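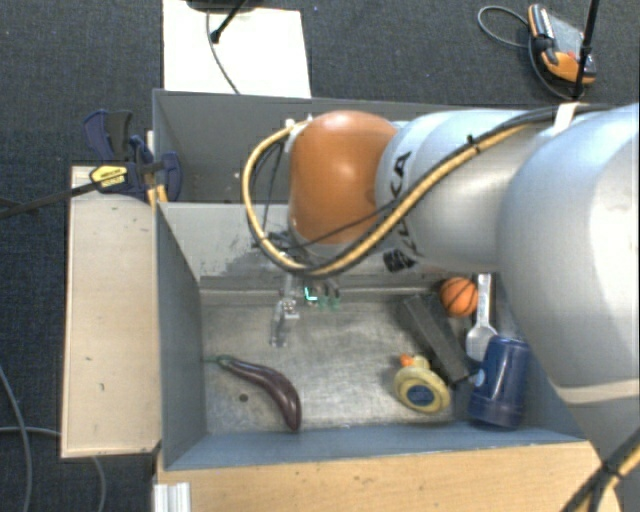 Fotini Psarras asked whether section 4 could be skipped if the firm only has one advert running. It can't. With one advert you will be more tempted than ever to credit it with every call that comes in.

13 shares 2 comments

4. Setting up a tracked number for a bus shelter or roundabout advert

Prokix will give you a separate phone number for each advert and count the calls made to it. It will not tell you whether the advert was worth the money, whatever the dashboard says in large green type.

Before you start, have the signed site agreement to hand and the final artwork in a form you can still change.

1. Open Campaigns and choose New outdoor site. Name it after the place and the month, for example "Descombe roundabout, March". "Summer push" will mean nothing to you by autumn.

2. Pick a local number. The freephone numbers cost more and the sales page claims people trust them. We have seen no proof of this.

3. Set the number to forward to reception. Ring it yourself from a mobile and let someone else answer.

4. Set Minimum call length to 70 seconds. The default counts any call that connects, so wrong numbers and people selling toner go down as enquiries.

5. Switch off Estimated reach. The figure comes from the site owner, who also sends you the invoice.

6. Put the number on the artwork and check the proof digit by digit.

CAUTION: Do not use the tracked number on your website or letterhead as well. Once it is in two places the count is useless and cannot be put right afterwards.

NOTE: Call recording is a separate setting. Leave it off until whoever handles data protection at your firm has agreed the wording callers will hear.

7. Tell reception to go on asking "How did you hear about us?" and to write down the answer as given. Compare the two lists each month. When Melati Ong did this for the Andine Road site, Prokix showed 56 calls and 13 of the callers mentioned the advert. The truth is probably somewhere between those, and we would not renew on the higher one.

8. Enter the full cost under Spend, including design, printing and fitting. The form asks only for site rent, which makes every result look cheaper than it was.

To close a site, see section 5. Keep the number live for 2 months after the poster comes down.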